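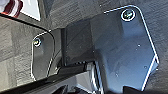
# Preguntas frecuentes sobre la incidencia de las pinzas en las células Usari

El Servicio de Seguridad de Máquinas de Nirholm publica estas respuestas para el personal de operación, mantenimiento y formación. Sustituyen a la nota provisional difundida en abril.

## Sobre la incidencia

**¿Qué ocurrió?**

Durante un ciclo nocturno sin carga, uno de los dedos de la pinza de la célula 8 se desplazó respecto a su posición de montaje. El controlador no registró ninguna alarma y el brazo continuó trabajando hasta que el operador de turno accionó la parada de emergencia, a las 2:26. No hubo personas lesionadas.

**¿Cuál fue la causa?**

El informe técnico, firmado por Brigitta Eder, atribuye el desplazamiento a la pérdida de par en el tornillo de fijación del dedo. El tornillo se había montado sin fijador de roscas tras una sustitución de rutina. La hoja de trabajo correspondiente no incluía ninguna casilla para confirmar ese paso.

**¿Por qué no se detuvo el robot por sí mismo?**

El sistema vigila la corriente del motor de la pinza y la posición de su accionamiento. Un dedo flojo no altera ninguno de los dos valores mientras no haya una pieza sujeta. La vigilancia funcionó conforme a su diseño, que no contemplaba este fallo.

**¿Están afectadas otras células?**

La medida se aplica a todas las pinzas Usari de dos dedos, con independencia de su antigüedad. Las células equipadas con ventosas quedan excluidas.

## Sobre la inspección

**¿Con qué frecuencia deben revisarse los tornillos?**

Al inicio de cada turno se hará una inspección visual. La comprobación del par con llave dinamométrica se realizará cada 1.000 ciclos y siempre que se haya desmontado un dedo.

**¿Puede utilizarse la cámara de muñeca para la inspección visual?**

Sí, como apoyo. Las cabezas de los tornillos de ambos dedos deben quedar a la vista y el contorno de cada dedo debe distinguirse del fondo. La imagen no permite determinar el par de apriete y, por tanto, no sustituye a la comprobación con llave.

**La cabeza del tornillo aparece rodeada de un anillo brillante. ¿Es un defecto?**

No. Se trata de un reflejo de la luz. Debe comunicarse, en cambio, cualquier cabeza que sobresalga de la cara del dedo o cualquier marca de giro junto al alojamiento.

**¿Qué se hace con los puntos claros en la superficie del dedo?**

Se limpia el dedo con un paño seco, con el brazo consignado. Si los puntos permanecen, se anotan como marcas superficiales. Por sí solos no justifican la retirada de la pieza.

**¿En qué posición debe estar la pinza?**

Abierta, sin ningún objeto entre los dedos y con el brazo en reposo. Está prohibido introducir la mano entre los dedos mientras el accionamiento tenga tensión, incluso en modo manual reducido.

## Sobre la vuelta al servicio

**¿Quién autoriza el rearranque?**

El responsable de mantenimiento del turno, una vez cerrada la hoja de inspección. En la planta de Dusell la autorización corresponde a Gerrit Joubert; en la de Rathjen, a Lindiwe Mabuza. El operador no puede rearmar la célula por iniciativa propia tras una parada motivada por la pinza.

**¿Qué debo hacer si detecto un dedo flojo durante la producción?**

1. Accione la parada de emergencia.
2. Consigne el brazo y coloque su candado personal.
3. No apriete el tornillo. Debe conservarse en el estado en que se encontró.
4. Avise a mantenimiento y anote la hora y el número de ciclo.

**¿Puede reutilizarse el tornillo?**

No. Se sustituye por uno nuevo con fijador de roscas. El tornillo retirado se entrega en bolsa etiquetada al laboratorio de materiales.

**¿Se modificará el programa de control?**

Está en estudio una prueba de cierre en vacío al comienzo de cada turno, bajo la dirección de Kári Bjarnason. Mientras no se apruebe, siguen vigentes las inspecciones descritas en esta página.

**¿A quién se dirigen las consultas?**

A Dineo Mahlangu, del Servicio de Seguridad de Máquinas, a través del formulario interno de incidencias. Indique siempre la planta, la célula y el número de serie de la pinza.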